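My first year in the communications job

I started at Geltent last October, two weeks after my lease ran out in the old city, and I have been meaning to write something down about how the year went. A few people who were in my graduate program have asked, mostly the ones who are applying for similar jobs now. So this is for them, and for my mother, who still tells people I work at the United Nations. I do not.

Geltent is a small nonprofit that works on rental housing policy. We have one office and a partner group called Heinonen that does the legal side. My title is communications associate. I studied international relations with a focus on migration, and I had one semester abroad in Brussels like half of my class. None of that came up in the interview. Zoriana Ivanyshyn, who runs the program side and is now my boss, asked me to cut a 500-word press statement down to a paragraph while she made a phone call in the next room. She read it, crossed out my second sentence, and asked when I could start.

The work is more email than I expected. On a normal morning I go through the general inbox, pass legal questions to Heinonen, and answer the ones I can. Then there is the newsletter, which goes out every month to 644 people. I know the number because I had to clean the list by hand in my first week. Some of the addresses were very old, and one of them belonged to my predecessor's dentist.

The other big piece is reports. Our researcher, Norbert Procházka, writes long ones, and they are good, but they come to me with footnotes inside of footnotes. My job is to get a two-page summary out of each one that a city council member will read in an elevator. Norbert and I had a rough start over this. He felt I was throwing away the careful parts, and I felt he was hiding the main finding on page 23. We now sit down together before I write anything, and he tells me the one thing he would be upset to see missing. That fixed most of it.

I travel a little. In the spring I went to a regional meeting on tenant protections, where I took notes for three days and ate a lot of cold pasta. I met Cempaka Chong there, who does the same job as me for a group called Ikero, and we have traded drafts ever since. If you get one of these jobs, find a person like that. Your own coworkers have read the same sentences too many times to see what is wrong with them.

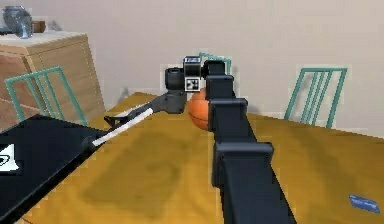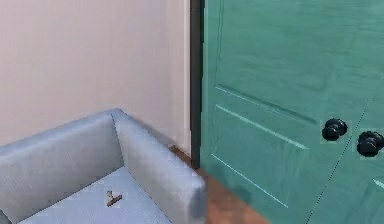
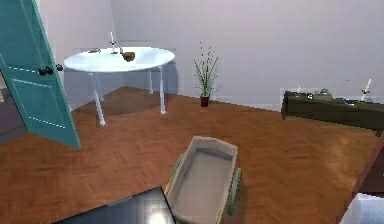

Do you need a communications degree to get this kind of job?

Most people I have met in the field don't have one. Cempaka studied geography, my predecessor studied music, and Zoriana told me she looks at writing samples first and the school last. A sample that is short and about something dull will help you more than a long essay on a big topic.

The pay question comes up too. I make less than my friends who went into consulting and a bit more than the ones who stayed in school. The health plan is fine. There is no ladder to speak of — the next job up from mine is Zoriana's, and she is not going anywhere. I think I will stay 2 more years and then see. Réjean Lavoie, who taught my policy writing seminar, says that is the right amount of time to learn a place, and he has been in his for most of his life, so I am not sure where he got that from.

A few things I would do differently. I would have asked for the style guide on the first day. We had one, it was in a shared folder, and I spent a month guessing whether we write "renter" or "tenant" (it is "tenant" in reports and "renter" in the newsletter). I would have called reporters sooner, too. I was nervous about the phone and sent long emails that went unanswered, and then I called one of them about a rent registry story and we were done in five minutes.

I also would have kept a list of what I finished. When my review came up I had to dig through my sent mail to work out what I did in the winter. Now I keep a plain text file and add a line when something goes out the door.

Next up is the annual report, which is mine from start to finish this time. Norbert has already sent me his section, and it is eleven pages. I have asked him for four. We are meeting about it after the holiday, and I said I would bring the coffee.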